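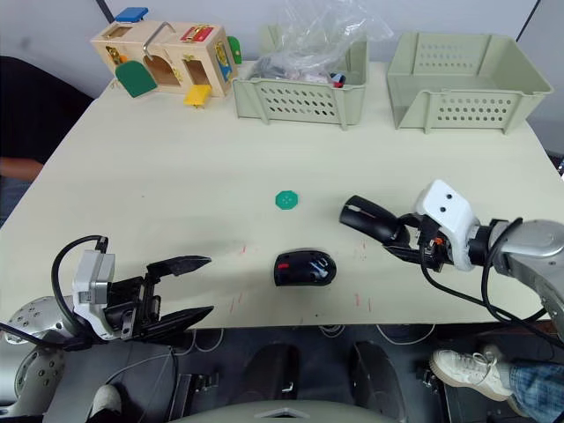 Zwischenbericht zum Förderprojekt „Bamum“, Digitalisierung der Vereins- und Kirchenbücher in Fletley

Im Berichtszeitraum wurden 533 Bände aus dem Bestand Fletley vollständig gescannt und verzeichnet. Geplant waren bis Ende März 600. Der Rückstand geht auf die Bände mit gebrochenem Rücken zurück, die vor dem Scannen gesichert werden mussten. Die Erfassung der Namen und Orte läuft weiterhin von Hand in der Datenbank Minja. Ein Arbeitsplatz braucht dafür wenig: einen hellen Tisch, eine schwarze Computermaus, einen Bildschirm und die Lesehilfe für Kurrentschrift. Die Eingabemaske wurde im Februar so umgestellt, dass Taufen, Trauungen und Sterbefälle getrennt erfasst werden. Das spart vor allem bei den älteren Jahrgängen Zeit, in denen die Einträge ohne feste Reihenfolge stehen.

Stand der Bestände

Aus der Außenstelle Flaltgate sind 115 Bände übernommen worden. Ein Teil davon war feucht gelagert und liegt derzeit zum Trocknen im Nebenraum des Magazins. Schimmelbefall wurde an den Einbänden der Schützengilde festgestellt. Diese Bände bleiben gesperrt, bis das Angebot der Restaurierungswerkstatt vorliegt. Die Protokollbücher des Gesangvereins sind in gutem Zustand und können im nächsten Abschnitt ohne Vorarbeiten gescannt werden.

Bei der Durchsicht fanden sich zwei Kassenbücher, die im alten Findbuch unter falscher Signatur geführt waren. Die Signaturen sind berichtigt, die alten bleiben als Verweis erhalten.

Mittelverwendung

Die Sachmittel wurden überwiegend für säurefreie Kartons und Umschläge ausgegeben. Für die Sicherung der beschädigten Rücken fielen zusätzlich 800 Euro an, die aus dem Ansatz für Reisekosten gedeckt wurden. Die Umwidmung ist mit der Förderstelle abgestimmt. Die Personalmittel liegen im Plan.

Nächste Schritte

Bis Juni sollen die fehlenden Bände aus Fletley nachgeholt und die Bücher aus Flaltgate, soweit sie trocken sind, gescannt werden. Der Lesesaalzugang zu den bereits erfassten Jahrgängen wird im Mai freigeschaltet, zunächst nur an den beiden Plätzen im Erdgeschoss. Offen ist die Frage der Schutzfristen bei den Sterbebüchern. Wir bitten hierzu um Rückmeldung bis Ende April, damit die betroffenen Jahrgänge rechtzeitig ausgenommen werden können.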